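Home Notebook Entries Index Equipment Search Log in

Wednesday, May 20, 2026
Open day, sim station. Entry by K. Antwi

Doors at 10, first group in at ten past. Station 2 was the simulated two-arm cell on the big display, with the teleop desk in front of it. Siv Åberg ran the desk until lunch, I ran it after. Konrad Wieser had the real cell next door and his notes are in his own book.

Build was the one frozen on Monday. Seed 2096 for every visitor run so that the room and the table clutter came up the same each time. Loaded clean at 9:20. Second load at 9:31 hung on the texture cache, killed it, third load fine. Left it running all day after that and reset through the menu only.

Task for visitors: pick up the small orange-handled tool from the middle of the table with either arm and set it down at the left end. Time limit 4 minutes. Nothing else on the table counts for or against, except that knocking the statuette over ends the run. Siv's rule, and a good one, as people slow down once they hear it.

Runs completed: 19. Ayuba Boateng kept the tally sheet, which is taped inside the back cover.

Settings as used:
Speed scale 0.4 on both arms
Gripper close on trigger, no force display
View locked to the head of the robot, no free camera
Reset pose: left arm low over the near side, right arm up

The locked view caused most of the questions. Visitors expect to look down on the table from outside and instead get the robot's own shoulder and a room that leans. Two people asked if the display was mounted crooked. I put the view on hold between groups and talked through it from there, left arm first, then right. 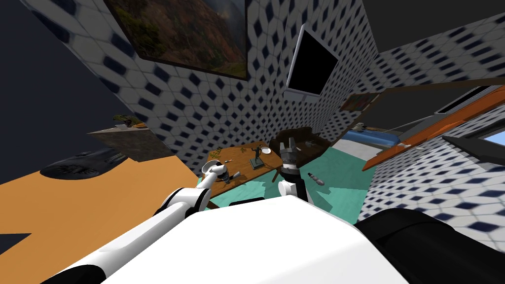
Head view, left gripper over the table end, right gripper up beside the other end.

Left arm was easier for everybody. From the reset pose it needs only a short reach to get over the wood, and the tip stays in sight the whole way. The right arm blocks its own target when the wrist comes down, and visitors then steer by the elbow, badly. If we keep the locked view we should offer only the left arm to first-timers and say so on the card.

Wumpini Osei from Stekcombe came at 11:40 with two colleagues. They are looking at the Posano controller for a packing line and wanted to know how far the simulated arm lags the input. I gave her our figure from February and said it was measured on the old desk. She asked for a repeat on the present one. Promised by the end of next week. She also asked whether the wall pattern is there for a reason. It came with the room set and we have never changed it, but the repeated diamonds do give the matcher trouble, with jumps in the pose estimate whenever the head turns and little else is in view. Showed her one on the log from the morning. She would like the log.

Fault at 14:05. Right gripper stopped answering, left fine. Log shows the right channel dropping after message 945 and never coming back. Unplugged and replugged the handset, no change. Restarted the bridge process, both arms back in under a minute. The group waiting was from Abubakari and took it well. Same fault has been seen once before by Siv, also after a long idle. Suspect the keepalive on the handset side. Not yet proven.

Collision on the side table is still wrong. The round top looks rough in render but the collision shape is a flat disk a bit too large, so the right gripper stops short in clear air. One visitor found this within a minute. Filed.

For next time:
Lower the desk chair or raise the handset stand, children could not reach the left stick.
Print the task card in larger type.
Put a second display on the log so people waiting have something to watch.
Ask Skosix if the loaner handset can stay through the summer.
Shorter talk. Mine was running past the length of the task itself.

Open:
Lag measurement on present desk (me)
Keepalive test, leave idle over lunch and try both channels (Siv)
Side table collision shape (Ayuba)
Log file to Wumpini, check first that visitor names are stripped (me)

Shut down 16:50. Handsets wiped and on charge. Sim machine left on for the overnight batch, display off.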